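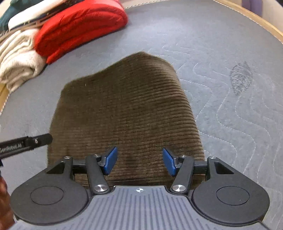
The grippers in our loan kit are the two-finger kind you hold in your hand, and they're how we collect nearly all of our cloth folding examples. You hold one in each hand and do the chore yourself, more or less the way you'd do it with your fingers, and the recording becomes a lesson for the folding model. I like starting people on a piece of brown corduroy with the blue pads wide open above it, because ribbed cloth is a great teacher! The ribs give you something to line up with, and when you come in crooked you notice right away. Plain cotton is much sneakier.

This page is for anyone thinking of borrowing the Woltton kit for a home collection. I wrote it after packing and unpacking the thing more often than I'd care to admit, so it leans toward stuff I wish I'd read first.

What's in the case

2 hand grippers, left and right
3 spare sets of finger pads
1 charger with a long cord
1 task booklet (the Kurnarby list, cloth section)
1 lint roller — please put it back when you're done

The Kurnarby list is our own set of chores, and the cloth section has 52 of them. They go from "lay it flat" up to a fitted sheet, and I still have a soft hatred for the fitted sheet. You don't need to do them all. Pick a handful you can repeat without getting cranky and stick with those.

How a take works

A take is one try at one chore, and it can run up to 90 seconds. Start with the jaws open, go in, do the fold, open the jaws again, back off. Then mess the cloth up and go again from a different spot. I really mean the different spot part. If every take starts with the cloth square to you, the model learns square cloth and then falls apart the first time it meets a shirt somebody dropped on a bed. 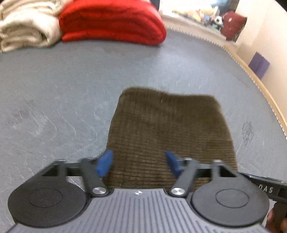 Chung wrote in to say that the first evening was a mess until they quit rushing: "I was folding like I was late for a bus, and half my takes got flagged. Slowed way down and the flags pretty much went away. My wrists were happier too." Same for me, to be fair. Flagged takes aren't wasted, by the way. We keep the fumbles if you tag them as fumbles, and a missed grab followed by a good second try is some of the most useful stuff we get.

Where to work

Any flat, soft surface is fine. A bed or a mattress is great, and so is a table with a blanket over it. Hard tabletops are harder than you'd think, since the pads need a bit of give under the cloth to get beneath an edge. You don't have to clear the room either. We want homes that look like homes, so leave your stack of laundry where it is and your kid's toys on the shelf. Just keep mail, family photos and anything with your name on it out of view.

Light matters more than tidiness. Daytime by a window is nice as long as the sun isn't blasting straight in, and at night I turn on the ceiling light plus one lamp.
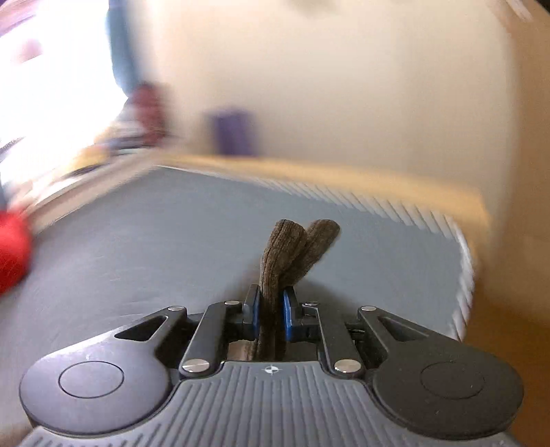 Woltton Home Skills Team — Prisberg Workshop

Getting a good pinch

Go for a fold or an edge and squeeze until the cloth sits snug between the two pads, then lift. You'll want to grab a big handful (everybody does), and with thick ribbed stuff that gives you a lump you can't lay down neatly. A small pinch close to the pad tips is easier to place. If the cloth slips, check the pads for fuzz before you blame your hands. Corduroy sheds like a cat, and that's what the roller is for.

Loans and returns

A loan runs two weeks and you can extend it once, online, from the same form you used to sign up. Pickup is at the Prisberg counter any time before 6 p.m., or we can ship. Bring the case back with both grippers charged. July is always jammed with people who suddenly have free time, so get on the list early if that's when you want it.

Worn pads go in the little zip bag, and don't toss them — I like to see how they wore.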